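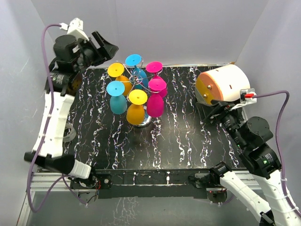
*Thread last edited: December, 7.40pm*

Back from the Cescombe security meeting. Notes while I still remember them. 1/

Hall was full. 200 chairs out and people standing down both sides. Started late, mic kept cutting out.

Police figure for the district is 273 cattle taken since the rains ended. Farmers near me were shouting that it's far more – plenty don't report any more.

Three men from Oprea still being held. Families have had one phone call. No word on ransom, and the officer wouldn't be drawn on it.

Main promise – 100 extra officers on the Cidley road, nights included. No start date. Asked twice, got "shortly" both times.

Traders want the road open til 8 for the market lorries. Police want it shut at 6. Not settled, they'll meet agian.

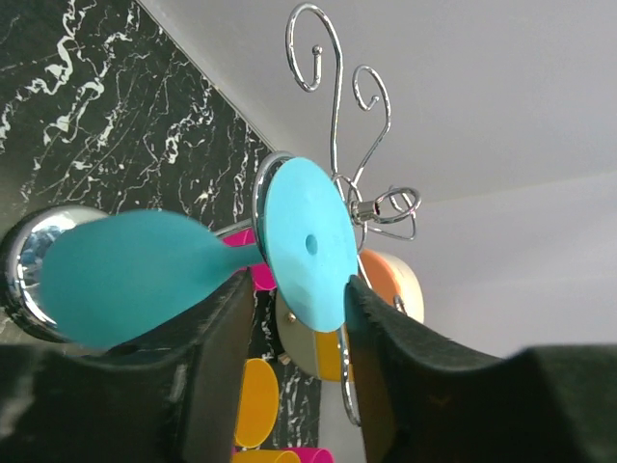

Gordon Gosselin replied: They promised us extra patrols last year as well and we had them for a fortnight. Who is paying for the fuel this time?

Fair point Gordon. Fuel did come up – state says it's covered, the council chair says he's seen nothing in writing. I've asked for the letter.

Also the vigilante groups. Ekene Tijani wants them registered and given radios, no guns. Got the biggest clap of the night tbh. Police said they'd "look at it".

School at Oprea stays closed for now. Parents to be told by text, so check your number is right with the office.

Will post the road times when thier notice goes up.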